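Bultum or Ranness for a slow week in August?

Travel Talk > Islands and Coast > Trip Planning

marjie_k
Hello all, long-time reader and very occasional poster. My sister and I are finally getting away together in August (first time without kids or husbands since we were in our twenties!) and we're stuck between Bultum and Ranness. We have seven nights, and we'd like to stay put in one place and not haul bags about. We like walking, swimming if it's warm enough, a decent bakery, and being in bed by nine with a book. She has a dodgy knee so nothing too steep. I've read back through the old threads but most of them are a few years old and half the places mentioned seem to have changed hands. Would love to hear from anyone who has been lately. Also, is the ferry as rough as people make out? I am not a good sailor.

tidewrack
Bultum, without a second thought. We've been three times and I'd go again tomorrow. You get off the boat, walk along the front with your bag and you're in the village before you've had time to put your sunnies on. The lagoon side is flat as a plate and there's a sandy path the whole way along it, lovely in the early morning with just the herons for company. Ranness is pretty enough but everything is up a hill, including the bakery, and I'd be worried about the knee.

On the ferry, sit downstairs at the back and look at the horizon. It's a short crossing and the lagoon protects you for the last bit of it. I get seasick on a pontoon and I was fine.

Old Salty Dave
I'm going to stick up for Ranness here, as somebody has to. Bultum in August is packed. The front is shoulder to shoulder by late morning and you'll wait for a table everywhere. Ranness has the hill, yes, but it also has the number 51 bus, which goes from the wharf up to the top village and along to the swimming cove, and the drivers will let you off wherever you ask if you're polite about it. My wife had her hip done the winter before our last trip and she managed beautifully. There's a bench at practically every corner.

We stayed at the Dlamini, the yellow guesthouse behind the church. Breakfast on the terrace, clean sheets, windows that open. It won't win any design awards but I slept like a baby.

tidewrack
Dave, I love you, but the 51 runs when it feels like it. We waited so long for it one evening that we ended up sharing a taxi with a family from Perth, and became great friends with them as it happens, so I can't complain too much. But I wouldn't plan a knee around it.

Old Salty Dave
It runs every hour until dinner time and there's a timetable on the pole. You were probably on the wrong side of the road!

tidewrack
I was on the side with the bus stop, Dave.

wombat_abroad
Gently steering us back to Marjie's question. I've done both, Bultum with my mum and Ranness on my own, and I think it comes down to where you want to swim. Bultum's lagoon is shallow and warm and you can wade out for ages with the water at your waist, which is heaven if you're a floater. Ranness cove is deeper and colder and clearer, and you get in off a ladder. How is your sister on ladders? My mum is a strong swimmer but wouldn't have a bar of the ladder and that settled it for us.

The other thing is luggage. Wherever you go, take less than you think. Both places have laundries, and in Bultum the woman who runs it folds your smalls more neatly than you've ever folded anything in your life. I used to be a dreadful overpacker, and it took me a long time to get it under control.
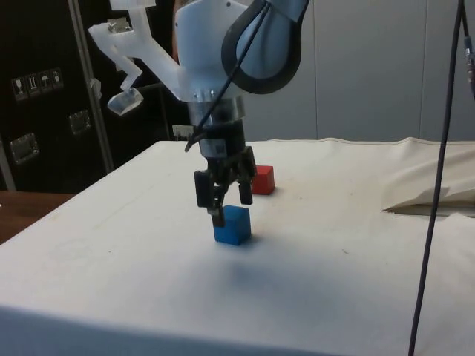
I start packing five days out, and everything has to be laid out on the dining table before a single thing goes in the bag. Clothes at one end, then toiletries, then the bits and pieces that always go astray (plug adaptor, earplugs, the tiny sewing kit, seasick tablets, Marjie!). Put a plain pale cloth down first. On a cream-white one like in the photo, even something as small as that blue cube jumps straight out at you, whereas on my old floral tablecloth I once left a whole set of house keys sitting in the middle of a peony and had to ring my neighbour from the airport. Then walk away, have a cup of tea, come back and take a third of it off again. I carry a Zurnier soft bag that I bought second-hand, and if it doesn't close without sitting on it, something else comes out. For a week on Bultum I took two dresses, one pair of trousers, bathers, a cardigan and sandals, and I still brought home a shirt I hadn't worn.

marjie_k
Oh this is all wonderful, thank you. Wombat, I laughed out loud at the peony, my mother-in-law had that exact tablecloth I'm sure of it. I've got an old cream sheet that will do nicely. My sister says no to ladders, quite firmly. So we're leaning Bultum, but Dave's point about the crowds does worry me a bit. Is there a quieter end?

LamaiP
Hi Marjie, Lamai Phromma here, I lived on Bultum for a good few years and still go back to see friends, so maybe I can help. Yes, there is a quieter end! Day visitors get off the boat, turn left for the cafés and stay there. If you turn right and follow the shore for 600 metres you come to a little group of houses with rooms to let and a grocer that does bread in the mornings. It's flat the whole way and shaded for most of it. By late afternoon the day boats have gone and the front belongs to everybody again, so go in for your dinner then and you'll get a table without any fuss.

I'm sorry to disagree with Dave, I do like Ranness very much and the view from the top village is something I still think about. But with the knee and the ladder I would choose Bultum too.

Old Salty Dave
Outvoted. I'll take it graciously. Marjie, do at least go over to Ranness for the day, have lunch at the top and tell me whether the lemon cake is still as good. What's the fare these days, does anyone know? I paid next to nothing, but that was before they got the new boat.

LamaiP
$47 return for the day when I went last, and keep your ticket, they check it again coming back.

tidewrack
Forty-seven! I'm fairly sure we paid half that. Still worth it for the cake, and I'll give Dave the cake, it really is very good.

wombat_abroad
Can I put in a word against the day trip? You said you wanted to stay put, and seven nights goes very quickly once you start carving bits off it. I did the day trip with Mum and we spent the whole time watching the clock for the boat home. I'd have happily traded it for another day floating about.

Old Salty Dave
Wombat, you're talking me out of my cake report.

marjie_k
I've just got off the phone with my sister and we've booked! Seven nights at the quiet end of Bultum, in a room with a little balcony and two beds (she snores, but so do I apparently). We've decided not to decide about the day trip until we're there and see how the knee is. Dave, if we do go I promise to have the lemon cake and report back in full. Lamai, would you mind if I sent you a message about the grocer? I'd like to know whether they do gluten-free bread or if I should bring some crackers.

LamaiP
Of course, message me any time. They didn't have gluten-free when I was last there, so put the crackers on your cream sheet.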